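Bavemer 40 Work Table, pale laminate top

I bought this table in February to replace an old desk whose veneer had started to lift along the front. I wanted something light in color, easy to wipe, and cheap enough that I wouldn't worry about it. The Bavemer 40 has done all right on those counts, with a couple of complaints.

It came in one flat box. The top was wrapped in foam with cardboard corners and had no damage. Putting the legs on took me 30 minutes working alone. The instructions are drawings only, and step 9 shows a bolt going in from the wrong side, so check which way the bracket sits before you tighten anything.

The top is laminate with a wood-grain print, a pale cream with faint beige and light brown lines. In places the lines bend into long arches and loops, and elsewhere they run fairly straight. I prefer it to the plain white version my sister has, which looks like a shop counter. From a normal sitting position it passes for pale wood. Up close it's obviously a print.

A damp cloth and a little dish soap gets coffee off. I left a marker ring on it over a weekend and that needed rubbing alcohol, but it came out. Crumbs and small specks are hard to spot against the grain. Depending on how you feel about housework, you may like that or not. I run a hand over it before I put paper down.

Now the complaints. The table wobbles slightly on my floor and the leveling feet only turn out a short way. I put a felt pad under one leg. The edge banding is also thinner than on the Halonen table I looked at, though that one cost 100 dollars more.

I would buy it again for a spare room or hobby corner. For a heavy sewing machine I'd look for stiffer legs.

Reviewed by Raili Kemppainen
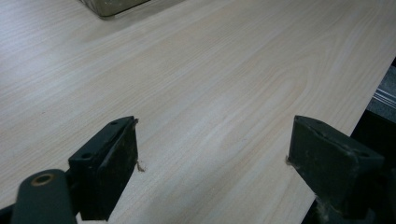 The laminate top, showing the grain pattern.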